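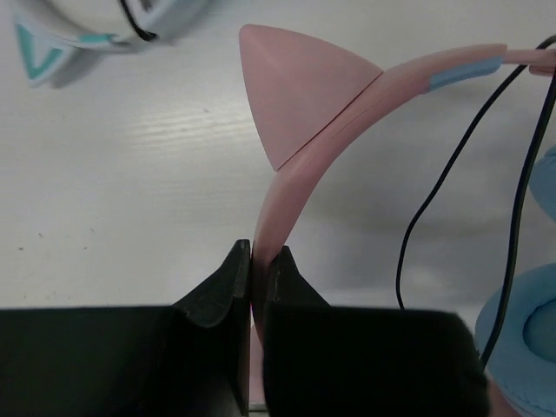
Do cat-ear headphones need a special stand, or will an ordinary hook do?

An ordinary hook will do for most of them, as long as the band rests on something wide and the ears aren't carrying the weight. I have read plenty of product pages that say otherwise. They were all selling stands.

Cat Ears, Cables and Claims: A Gallery

I keep a page like this every year or so, mostly to argue with packaging. In August the subject was novelty headphones, the kind with ears on top, which I had been putting off because I assumed they were toys with a markup. I still think many of them are. But people wear them for hours at a desk, take them to school, pack them into bags, and then write to me asking why the band creaks, so they deserve the same suspicion I give to everything else.

The pair at the top of the page is pink with light blue, and it has a wired look to it, with black cable hanging down past the cushions. The opening picture gets the longest captions because there is more to say about one pair of headphones than I had planned on.

The ear. A pink triangle, pointed, sitting on the outside of the band. Sellers of cat-ear headphones like to talk about ears as a "design feature," and I suppose a traffic cone is one too. My question is always what happens where the ear meets the band. On a cheap pair it is the first place to collect lint, and the first place a child will grab. Pick headphones up by the band. I know the ear is right there asking for it.

The band. A smooth curve in dusty pink with a little gloss to it and a faint seam running lengthwise. Seams don't bother me by themselves. A seam you can catch with a fingernail does, and no photo will settle that, mine included. Run your thumb along it in the store. If the store has it taped inside a plastic window, ask yourself why.

The blue bit. Partway along the band there's a short light-blue section, which I'd guess is a slider or a joint. Either way it is the part of any headphone I would check first. Sliders get loose and joints get stiff. Coletti, whose little catalog I have been reading with a pencil in hand, promises its sliders are good for 1000 adjustments. A person sharing headphones with a sibling could get through that before the school year is out, and what counts as an adjustment is left to the imagination.

The cushion. Light blue, a padded ring with a dip in the middle, like most. Pale cushions look wonderful on a shelf. Then somebody wears them after lunch. Ask whether replacements are sold separately, and if the answer is a link to buy the whole headset again, you have learned something about the company.

The cables. Two strands of black, one thinner than the other, against all that pink and blue. I have nothing against black cable, though I do wonder how much thought goes into the color of an ear and how little into the color of a wire.

Notes on the claims

I spent an afternoon comparing what the makers say, and I'm putting my notes under the gallery because the captions were getting crowded.

Vultow says its cat-ear model weighs 225 grams. Fine, but it doesn't say whether that includes the cable, and the customer service reply I got back thanked me for my interest in comfort. Weigh your own on a kitchen scale if it matters to you. It matters more with ears, I think, because anything tall on top of the band makes it easier to knock when you duck into a car.

Kettani sells a stand "shaped for ears." It has a notch on either side. I tried an ordinary pair on it and an eared pair on a coat hook, left both overnight, and could find no difference in the morning. One night proves very little, and I'd say the same of the test Kettani describes on its box, which lasted 2 hours.

Vullden offers a storage case with room for the ears. This one I came closest to liking. It's stiff, the zipper runs without snagging, and there is a pocket for the cable. But it takes up as much of a backpack as a lunchbox does, and I suspect most of them end up in a closet with something else inside.

From the mailbag

Brahim Ezzat wrote to say I was being too hard on novelty headphones in general, and that his daughter has worn hers daily without a problem. I believe him. He also mentions that one of the ears is glued back on, and I would like that entered into the record.

He asked how to clean the band without dulling the finish. A soft cloth, barely damp, and a drop of dish soap if there is grime along the seam. Wipe it again with plain water and let it air dry. Skip the cleaning kits. Vultow's has 171 reviews on its own site and every one of them gives it top marks, a level of agreement I have never seen among people who own headphones.

How to put them away

Unplug them first if the cable comes out. Set the sliders back to their shortest position, without forcing them. Coil the cable loosely in your hand and let it hang or lie beside the cushions; don't wind it around the band, however tidy that looks, as it leaves kinks near the plug. Keep the ears clear of anything heavy. If they go in a drawer, lay the set on its side and don't put the stapler on top.

Still to come: a longer look at replacement cushions, once the ones I ordered arrive. The listing said "fits all models," so I've kept the receipt.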